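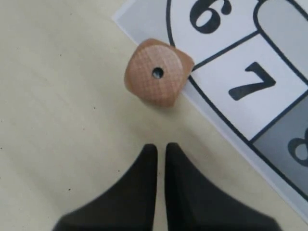 Loststead Tabletop Forum > Family and Classroom Games > Print and play

Thread: Printed track game, wooden die keeps landing on the sheet

gluestick_dad
I printed one of those plain race games for the kids, black and white, numbered squares on a winding track. It plays fine. The trouble is the die. We use a chunky wooden one with rounded corners and it rolls a long way on a bare table. Half the time it ends up on the track and pushes the pawns off their squares. Then there is an argument over who was on 7. How do other people handle this? I don't want to buy a dice tower for a game that cost me one sheet of paper.

pernickety_meeple
Roll into a box lid. Shoebox lid, puzzle lid, whatever you have. If it jumps out, roll again.

gluestick_dad
Tried a shoebox lid. The youngest can't see over the side and leans on it until it folds.

Grerkow31
You could use a sharp-cornered die. The rounded ones keep going. A standard one with square edges stops in half the distance.

oxbow_jen
Disagree with Grerkow31. I run a game table at an after-school club and the rounded wooden dice are the only ones I put out. They are easy to pick up and the pips are drilled, so the dots don't rub off. I would change what you roll on and keep the die.

What we do is put a stainless steel plate next to the game sheet. The shallow kind with a raised rim, sold for camping or for serving. You set it to the left of the sheet, or the right if the kid is left-handed, and every roll goes in the plate.

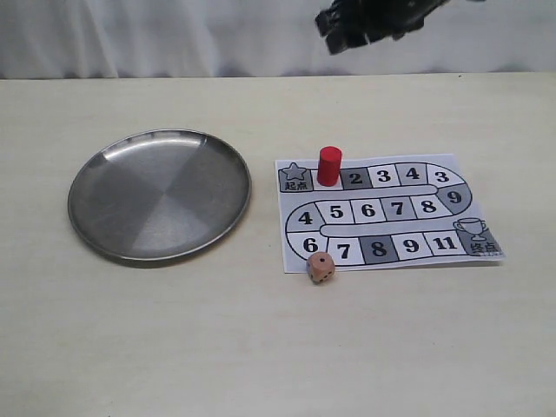 The rim is low enough that a small child can see the number from a chair, and you can wipe it down with everything else at the end. Roll from low down. If they throw from shoulder height it will bounce out of anything.

pernickety_meeple
Steel plate must be loud.

oxbow_jen
It is. Cut a circle of felt for the bottom if it bothers you. I stopped noticing.

Grerkow31
I'd find that unbearable with more than two kids. My vote is still for a different die, or a foam sheet under the whole game.

LlinosG
A foam sheet under a paper board is a bad idea. The paper dents when they press the pawns down and it never lies flat again. Print it on card, or tape the corners to the table with masking tape.

We play that any roll that touches the board is a re-roll. It took a couple of games for everyone to accept it and now they call it on each other. No plate needed.

Llinos Griffiths (moderator, print and play)

gluestick_dad
Re-roll rule would have us there until December. Mine would aim for the board whenever they saw a 1 coming.

LlinosG
Then make it count as a missed turn.

katsaros_k
Question for oxbow_jen: does the plate slide? We tried a metal pie tin and it moved every time the die hit it.

oxbow_jen
A bit on a smooth table. A square of rubber shelf liner underneath fixes it. Pie tins are lighter, so they move more.

gluestick_dad
Update. I found a steel plate in the camping box and we played 2 games with it tonight. The die went over the rim a few times, all from the same child. Pawns stayed put. It is very loud. I am going to try the felt, and I will reprint the sheet on card as Llinos says, because one corner is already curling.

Grerkow31
Told you it was loud.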